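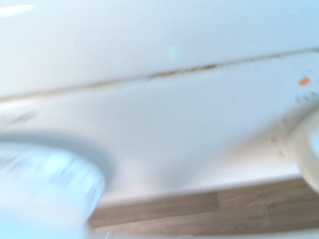
Caring for Older Homes
Session 4 handout: Joints, Gaps and the Stuff We Fill Them With

Welcome back, everyone, and thank you for all the good questions last time. I promised that we would get to the unglamorous part of the course, and I have to confess it's my favorite. We spent the first three sessions on big things, walls and roofs and floors, and tonight we're going to talk about the thin lines between them. If you missed the session on drainage, the handout is still in the course folder, and you can follow this one perfectly well without it.

Please keep these pages with your others. I refer back to them in Session 6, when we get to windows, and I would rather not print everything twice.

Why a house has joints at all

A house is made of pieces, and the pieces don't agree with each other. Wood swells across the grain when the air is damp and shrinks again when the heating comes on. Metal grows in the sun. Brick and tile move much less, but they do move, and a tub full of water with a person in it sits a little lower than an empty one. Wherever two of these materials meet, something has to give. If the builder left a proper joint there, the joint gives. If not, a crack will appear, usually in the place you would least like to look at it.

I like to sort joints into fixed ones and moving ones before I do anything else. A fixed joint is between two pieces that are tied together and made of much the same thing, like two tiles on the same wall. Hard fillers are fine there: grout, mortar, plaster. A moving joint is anywhere the material changes, or the direction changes, or one part carries a load and the other doesn't. The corner where one tiled wall turns into another is a moving joint, although an awful lot of people grout it. So is the line where a wall comes down to a tub, a counter or a sill. Those want a flexible filler.

Most of the repair failures people have brought me over the years come down to a hard filler in a moving joint. It looks lovely for one season. Then a hairline opens on one side, water finds it, and the owner puts another layer over the top, and so on until there's a lumpy ridge with three colors in it.

The fillers, one at a time

I get asked which product is best, and I always give the same annoying answer, which is that it depends on the joint. But let me go through the families.

Latex caulk (sometimes sold as painter's caulk) is water based, easy to tool with a damp finger, and takes paint well. It shrinks as it dries, so a deep gap may need a second pass. I use it around baseboards, door casings and crown molding, in dry rooms. It doesn't like standing water, whatever the tube says about kitchens.

Silicone stays flexible for a long time and shrugs off water. It's the usual choice around tubs, showers and sinks. Its drawbacks are that most kinds can't be painted, that it's a misery to smooth once the skin has formed, and that almost nothing sticks to it afterward, including new silicone. That last point matters a great deal and we'll come back to it.

Polyurethane is tough and grips masonry beautifully. I save it for outdoors: the gap between a window frame and brick, a control joint in a concrete walk. It's sticky beyond belief. Wear old clothes, and I mean clothes you would be happy to throw away.

Hybrid sealants try to give you the flexibility of silicone with a surface that accepts paint. The ones I've tried have been good, but they cost more, and they vary from maker to maker, so read the label for the particular tube in your hand.

Putty and glazing compound belong to old windows. I'll leave them alone until Session 6.

Reading a discolored joint

When a line of caulk or grout changes color, it's trying to tell you something, though it mumbles. Here are the usual suspects.

Black or dark gray specks are most often mildew. On the surface it wipes off with a bathroom cleaner. If the specks are still there after a good scrub, they may be growing in the filler or behind it, and cleaning won't reach them.

Pink or orange film is generally bacteria living on soap residue. It looks alarming and comes off easily. It will also come back, so improve the airflow and give the wall a quick wipe after showers.

Brown and rust tones are harder to pin down. Plain dirt can do it, on a joint that has gone tacky with age. So can iron in the water supply, or a corroding fastener or metal edge behind the joint, or tannin washing out of damp wood. Look at where the color is strongest. A stain spread evenly along the whole line suggests grime or the water itself. A stain with a strong center that fades toward the ends makes me wonder about a single source, and I'd want to probe there first.

Yellowing with no other change is usually only age, especially in older clear sealants. It's ugly but harmless.

Color by itself proves very little. Press the line gently with a blunt tool and run a fingernail along both edges. If it's firm and stuck on both sides, you have a cleaning job. If it lifts, crumbles or feels spongy, you have a replacement job — and possibly a leak to chase before you replace anything.

A small story about Hullham

Those of you who came on the walking tour will remember Hullham, the old boarding house up the hill with the deep window ledges. I helped out there one February, when the upstairs washroom had been giving trouble. Two different people had recaulked the basin wall before me, each one right over the last, and the ceiling below was still staining every time the weather turned.

I spent most of a day picking the old material out, and behind it I found that the backing board had gone soft near the pipe. The caulk had never been the trouble. Water was coming from a fitting inside the wall and wandering out along the joint, because the joint was the easiest way out. Sealing it tighter simply kept the water inside for longer. We had the fitting seen to, left the wall open to dry, and put in new board before any sealant went near it. I think of that wall whenever I'm tempted to reach for the tube first.

Taking out the old and putting in the new

You'll each get to try this on the practice boards, so read it through now and don't worry about memorizing it.

Start by cutting along both edges of the old bead with a sharp utility knife, holding it at a shallow angle. Pull out what will come in one long strip (very satisfying when it works). Scrape the remainder with a plastic scraper on tubs and enamel, or a metal one on tile if you're careful. Old silicone leaves a thin film you can hardly see, and new sealant won't hold on to it. Use a silicone remover, give it the time the label asks for, and scrape again. Then wipe with rubbing alcohol on a clean cloth, with a window open.

Now let it dry. I know you want to get on with it, but a damp joint is the commonest reason for a bead peeling away. Leave it overnight if the household can manage without the bathroom.

If the gap is deep, press in foam backer rod so the sealant sits on top of it. A flexible joint works best when it grips the two sides and is free at the back. If it's stuck on three sides, it can't stretch properly and will tear. Along a tub, fill the tub with water before you apply the bead and leave it full until the sealant has cured, so the gap is at its widest when you seal it.

Cut the nozzle smaller than you think you need. Tape both sides if your hands are nervous like mine. Keep an even pressure and a steady pace, smooth the bead in one pass, and pull the tape while everything is still wet. Then walk away! More beads are ruined by going back for one last touch than by anything else I know of.

Before next time

Walk through your own home and find 2 joints that move and one that doesn't. Write down what each is filled with, what color it has turned, if any, and whether it's still holding on both sides. Please don't cut anything out yet. A page of notes is plenty, and sketches are very welcome, however wobbly.

Also read the chapter on expansion and moisture in the course reader, starting at page 26. It's a bit dry, but the section on wood sills is worth your patience, and I'll be leaning on it when we start Session 5.

Bring a utility knife with a fresh blade, some paper towels, and an old shirt. I'll supply the tubes and the practice boards.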